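4. Recording your first demonstrations by hand

By now you should have the Lasus arms bolted down and the Gunix recorder talking to both of them. If the status light is still amber, go back to section 3 – nothing in this part will work until it's green.

1. Clear the middle of the table. I leave a good patch of open surface in front of the gripper I'm teaching with, so I've got room to come in slowly.

2. Set out your objects toward the back. Pick things of different widths and colours to start with.

3. Open the wrist view on your screen and check that you can see both fingers of the gripper. 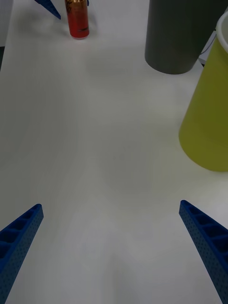 By the Wanberg set-up desk | Updated May 11, 2025

My wrist view at the start of a take has both blue fingers coming in from the bottom corners, with plenty of bare white table between them. The red can is well beyond the gap, and the yellow-green cup is closer, off to the right. I'd pick the can for a first try, as it's pretty much straight ahead.

4. Press Free Move on the Balogh pedal and take hold of the arm above the wrist. Keep your own fingers out of the wrist view if you can!

5. Press Record, then wait three seconds before you move. (I count under my breath. It helps.)

6. Guide the gripper forward until your object sits between the fingers, then squeeze the trigger gently. Lift, move it where you want it, let go, back away.

7. Press Stop and name the take. I put the object first and the number after, like can-5.

8. Shift the objects a little and go again. I'd do at least 78 takes before you train anything, spread over a couple of sittings – your shoulders will thank you.

Note: If you're teaching by remote control instead, skip step 4 and use the handset. Keep the speed dial at 5 or lower until you've got a feel for the delay.

Caution: Free Move takes the brakes off. Have one hand under the arm before you press the pedal, or it'll sag onto the table.

Caution: When you're using both arms, park the second one before you start guiding the first. The recorder won't stop them bumping into each other. A collision check is planned for the June update.

If a take goes wrong, hold Stop for eight seconds to delete it. Saved takes are listed in section 5.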